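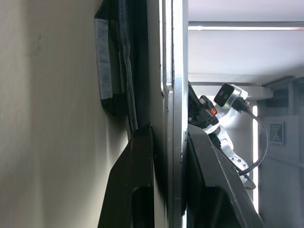 I've been meaning to write a thread on mending for ages, and since the evenings are finally mine again, get a cup of something and settle in with me. I took it up 11 years ago with one coat button and a lot of muttering, and these days I can't walk past a strap without checking how it's sewn. Gray velcro like this patch, a little frayed along the edges, is just the kind of thing that gets me going, and so is a nice visible seam on a narrow black strap!

Let's start with velcro, then, seeing as I've brought it up. People throw out perfectly good things over velcro that has stopped gripping, and half the time all it needs is a clean. Take an old toothbrush (or a pin, if you're patient and have good light) and work the lint out of the hook side, one row at a time. I do mine in front of a movie I've already seen.

If the loop side has gone bald there's no saving it, so unpick it slowly with a seam ripper and sew on a new piece. Please don't buy the sticky-backed kind for this. I gummed up a needle so badly with that stuff that I had to bin it, and then I did the same thing again a month later with a better needle.

Thread next. All-purpose polyester does for nearly everything I mend, coats and bags included. I bought a 200 yard spool of heavy upholstery thread when the fabric shop in Pliltville was clearing out its back shelf, and I'm still on it. It's a sort of muddy brown that goes with nothing, and I've grown very fond of it.

Straps! My favorite. When a strap pulls loose it's usually the fabric behind it that has given up, so put a scrap of something sturdy on the inside before you sew anything. Then stitch a box with an X through it, go over the whole thing twice, and give it a good hard tug before you put any weight on it. 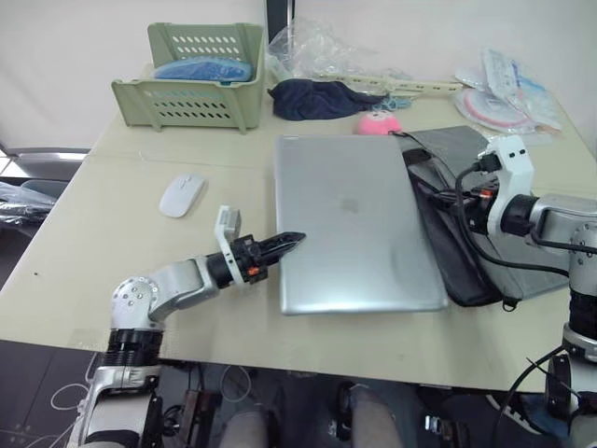 And go slowly over the thick bits, where the strap folds back on itself. I turn the wheel by hand there, even on my good machine, which is a heavy old lump I carried home on the bus (two buses, and a hill). A size 16 needle helps a lot. So does a thimble, if you're doing it by hand and would like to keep your fingertips.

Somebody asked me last November whether it's worth fixing a cheap bag, and I've thought about it more than they probably expected me to. I think it is, if you like the bag. The practice is free, you won't be scared of ruining it, and the pockets are already where you want them.

Edges are harder, I'll admit. Binding around a rim wears through at the corners first, and corners are fiddly little beasts. Use clips there instead of pins, ease the new binding around, and sew it down with small stitches. My first one took me five evenings and looked like a chewed pie crust - I carried it to work for years all the same.
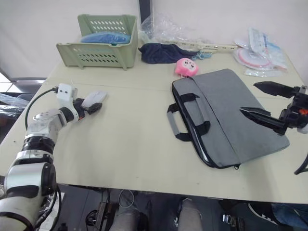
Laptop bag in heathered gray, glossy black edging around the rim.

Zippers deserve a thread of their own, and I'll get to that once I've found my box of spare pulls. In the meantime, if you've got a broken strap or a balding bit of velcro at home, tell me what it's attached to and I'll do my best to help!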